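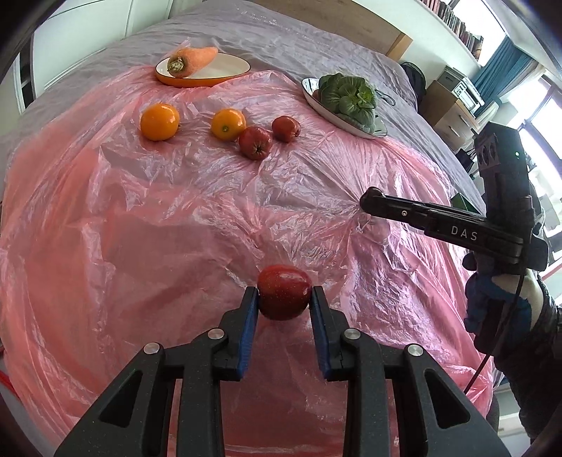 **Que maçã uso na tarte?**
É a pergunta que mais me chega desde que comecei a escrever sobre doces, e a resposta muda com o mês! Em setembro vou sempre às ácidas, que aguentam melhor o forno. Uma bem vermelha e lustrosa, com pintinhas claras na casca, como esta, eu comia crua (ou punha às fatias por cima, com casca e tudo, que fica lindo).

**Posso cortar no açúcar?**
Podes, eu própria já desci de 275 g para 196 g e cá em casa gostaram na mesma. Menos do que isso, acho que perde graça.

**Quanto tempo no forno?**
No meu, 40 minutos. A Liis Petrauskas escreveu-me a dizer que no dela precisa de mais 6, por isso vai espreitando!

**Dá para congelar?**
Dá, mas crua e bem embrulhada. Depois vai direta ao forno, sem descongelar.

**E a massa, tem de ser caseira?**
Não, compra feita à vontade (eu também compro).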